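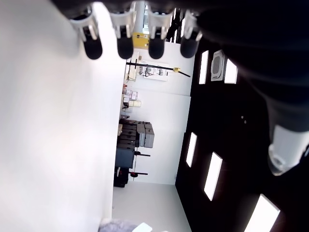

Clendham Manipulation Group, shared hardware list

From: Piroska Juhász
To: shared hardware list
Date: Oct 15, 2024
Subject: Re: Verkden hand kit, renew or return?

Kornél Katona wrote:

> The evaluation period on the Verkden kit runs out at the end of the
> month and I have to tell Droltdale what we want. The options on the
> quote are unchanged from September: return it, extend the loan at 700
> a month, or buy outright with the loan fee credited.
>
> I need three things from whoever has had the most time on it:
>
> 1. Does the wrist camera earn its place, or would we be fine with the
> head camera alone?
> 2. Is the fingertip pad wear acceptable? The data sheet says 2,000
> grasp cycles per pad set and I don't know what they count as a cycle.
> 3. Cabling. Szabó had the earlier revision and sent it back over this.
>
> Please keep opinions about the color scheme to yourselves.
>
> Kornél

Kornél,

Answers in your order, then a few things you didn't ask for.

1. Wrist camera. Keep it, with reservations. The view is wide enough that the fingertips sit along one border of the image at all times, which is what we want for contact work, since the pads give a fixed reference when the calibration is in doubt. The cost is that in many arm poses a large part of the image is ceiling and wall. With the palm turned up, the ceiling panels pull the auto exposure around and white parts of the arm burn out. Fixed exposure cures that but leaves the drawers and cases at the back of the room too dark to be of any use for localization. I settled on fixed exposure with the gain capped and stopped trying to localize from the wrist at all. The head camera does that job better anyway.

The image also arrives rotated with respect to the base frame by whatever the wrist roll happens to be. The driver has a flag that claims to level it. The flag works on the preview window only. Recorded files are not rotated. The manual is silent on this and I lost an afternoon to it. If we buy, I would like it in writing that the next driver release either rotates both or neither.

2. Pads. A cycle, according to their support desk, is one close and one open at nominal force on a rigid object. Soft objects are not counted, though they obviously still wear the rubber. I logged 176 grasps on the first pad set and found slight polishing on the thumb pad and nothing on the others. No tearing, no change in the ribbed mounts. That is too few to say anything about the 2,000 figure, and I would not put it in a report as confirmation. Pad replacement takes a hex key and some patience. The thumb is the awkward one, because the retaining screw faces the palm and the hand has to be powered and held open to reach it.

3. Cabling. This is the weak point, and I understand why Szabó returned theirs.
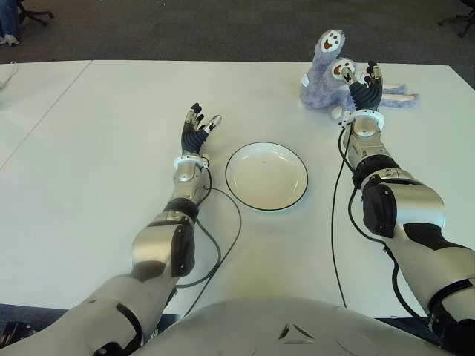 Each wrist cable leaves the hand on the inside of the forearm shell and has to find its own way back to the torso. If you leave enough slack for full wrist roll, the cable lies on the table in a loop, and the loop then drags across the work area whenever the arm retracts. If you take the slack out, it hangs straight and clear of the table, but you lose the last part of the roll range before the connector takes load. Neither is acceptable for unattended running. I tried adhesive clips on the forearm. They held for short sessions and let go when the shell warmed up. Droltdale list a guided sleeve as an accessory, which I have not been able to get on loan. I would make the purchase conditional on seeing one fitted.

Now the items you didn't ask for.

Grasping soft toys. The stock grasp set handles long-limbed plush badly if you let the planner choose. It finds the centroid of the whole outline, limbs included, and that point can fall outside the body. Giving it a box around the head and trunk solves this. The closing force default is also too high for anything stuffed. I use the second lowest setting. The object holds its pose well enough at that level for a placing task, though the limbs go where they like and need to be left out of the clearance check or the planner refuses every path near the table.

Dishes. Shallow ones with a rim are possible from the side, with the thumb under and two fingers over. From above, the hand is too deep and the fingertips reach the table before the rim is between the pads. There is no tactile stop in the base kit, so the approach height has to be set by hand for each dish. The white table makes this worse. Depth on a white dish against a white surface is poor from the head camera, and the black rim on the one we use is most of what the segmentation has to go on. A darker mat under it would help. I have not tested one and would rather not buy anything until the kit question is settled.

Two-arm use. Both hands run from the 2 ports on the torso controller with no noticeable difference in latency. Commands to the left hand are dropped if the right hand is homing. This is repeatable. Home both, wait for both to report ready, then start. The startup script in the shared folder now does that, so please stop using your own copies.

Documentation. Adequate for installation, thin for everything after it. The error code table ends before the error codes do.

Recommendation: extend for one month at the quoted 700, on condition that the guided sleeves arrive in the first week. If the sleeves work, buy. If they don't arrive, return the kit and look again when there is a hardware revision. I see no case for buying now, and the extension is credited against the price in any event, if I read the quote correctly. Please check that clause, as the wording changed between the two versions you forwarded.

Grasp log and exposure settings are in the usual place. The spare pads are in the top dark drawer, unlabeled bag.

Piroska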